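Home | Syllabus | Handouts | Labs | Contact
Print this page | E-mail this page

Handout 6: Notes for the Savolainen lab visit
Instructor: Kerttu Rautiainen
April 2, 2024

We meet in the lobby of the Stestwood building in Dostau and go up to room 267 together. Bring a notebook. Bags stay on the hooks by the door.

The visit has two parts. First is a short talk on the Tinidano project, which studies how two arms can share one small work area. After that comes a demonstration at the table. Stay off the carpet inside the black tape while the arms are powered.

Terms to know before you come

Parallel gripper: two fingers that open and close along one line. Simple to control, but the approach angle matters a great deal.

Workspace overlap: the region both arms can reach. Most collisions in a two-arm setup happen there.

Occlusion: one object hiding part of another from the camera. Leaves and stems do this constantly, and glass adds reflections on top of it.

The demonstration uses artificial tulips in glass vases. Stems are thin, they bend, and they cross each other, so a grasp planned for one flower can easily catch its neighbor.
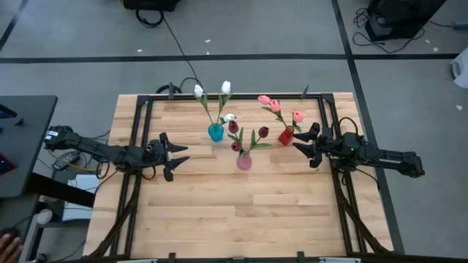

Figure 1. Two-arm table with white, maroon and pink tulips, grippers open.

During the demonstration, write down which arm moves first and where it waits while the other one works. Hand in one page of notes at the next class. Reading: chapter 4, sections on grasp planning.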